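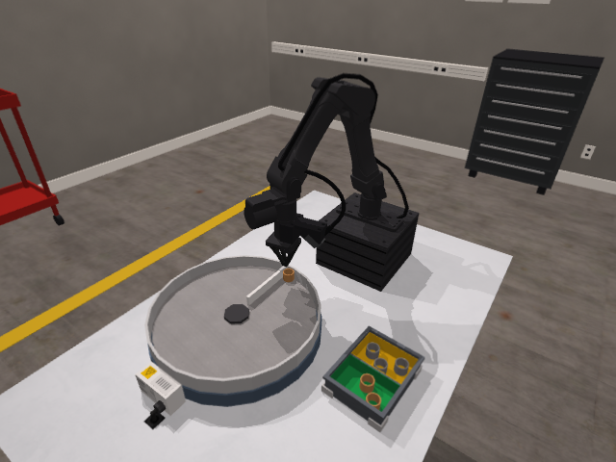
25/02/2023

Robotics club again, at the college in Prirkeseck, and I came home no more convinced than I was in October. The task for Bumero is the same one we have been picking at all winter. Cups come round on the turntable, the arm lifts them out, grey ones go in the yellow half of the bin and orange-brown ones in the green half. A toddler would manage it with less wiring. I did say this out loud and was told that the toddler wouldn't be entering.

All of it is still in Takivora, so no real cup has been troubled by us yet. I keep bringing this up and it keeps being treated as bad manners. In a simulator every cup is the same cup. Ours will have been dropped, and somebody will have drunk out of at least one of them.

We did 50 runs before lunch. The others were pleased with the score on the board and wanted to write it straight into the report. I asked what we had changed between runs and the answer was the starting places of the cups, a bit. Same lighting, same colours, same speed. I don't see how that tells us much more than doing it twice would have. There was some huffing, and then we agreed to let the cups start close up against one another, and also hard by the rim, which I have been asking for since before Christmas.
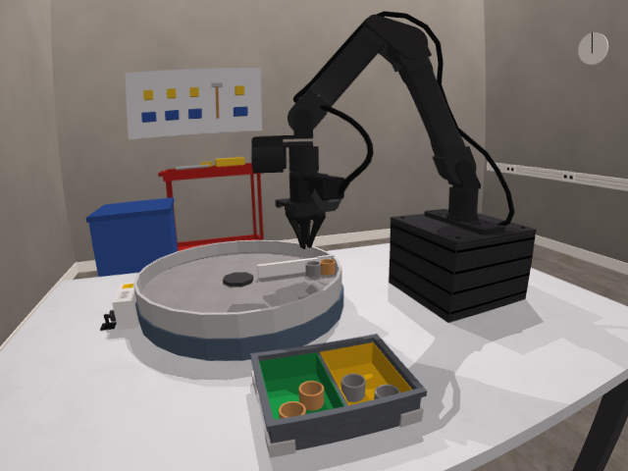
Does a good score in Takivora count towards the Bumero result?

Only as far as the entry round. The final is run on a real arm and starts again from nothing.

I copied that out of the rules because two of the team swore blind it carried over. It is on the second page. I read it to them and they still looked as if I had made it up.

The Kpodo lot (they are the other entry from our college, and meet upstairs) say they have finished theirs. Finished how, I asked, and got a lot of talk about confidence. They have written 101 lines and seem to think a low number is a virtue in itself. Maybe it is. Ours is a good deal longer and I would struggle to explain a fair part of it, mainly the bit that decides when the fingers ought to close. It was copied over from last year's project and has a note in it saying "check this". I have now added a second note under the first.

Spent the afternoon on that and on the colour test. Somebody wants to swap the colour test for a trained model, which sounds grand, but there are two colours. An if statement will do. I may have been sharp about it.

Jobs for next time: slow the approach near the rim, vary the lighting, put one cup in on its side. I am also to write the first draft of the report, almost 5 pages, presumably as punishment. Bus was late. Soup, bed.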